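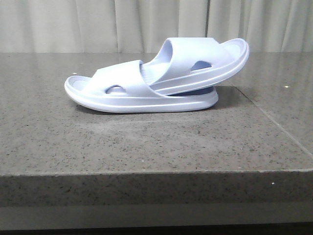 Lavender-blue slides, one stacked on the other, on the granite counter.

Gallery: The Jascombe Shoe Shelf

I was told that a pair of foam slides would change my mornings. I have heard the same about blenders. Still, Shiuli Gamage swears by hers, and the shop in Jascombe had a rack of them by the door, so this page is my attempt to look at one pair without the sales talk.

The color is a very pale periwinkle, and there is no logo that I can find. I count the missing logo in their favor. The soles are thick, which the tag called "cloud support." I would call it thick.

Each strap has a small rounded hole in it. The shop said ventilation. One hole that size is not going to ventilate much of anything, and I suspect somebody just liked the look. The ribbing inside may do more good — my old flat pair was slick as a plate.

On stacking: tuck the front of one slide into the foot opening of the other, behind the strap, and let the heel ride up. Tharushi Kanagaratnam claims this saves a whole shelf in her hall closet. It saves some width and costs you height, so measure your shelf before you believe either of us.

I have no opinion yet on how they wear. Ask me in August, when the pair has had a summer of wet grass and the mailbox run. Until then I'm keeping the receipt.

Posted 14th February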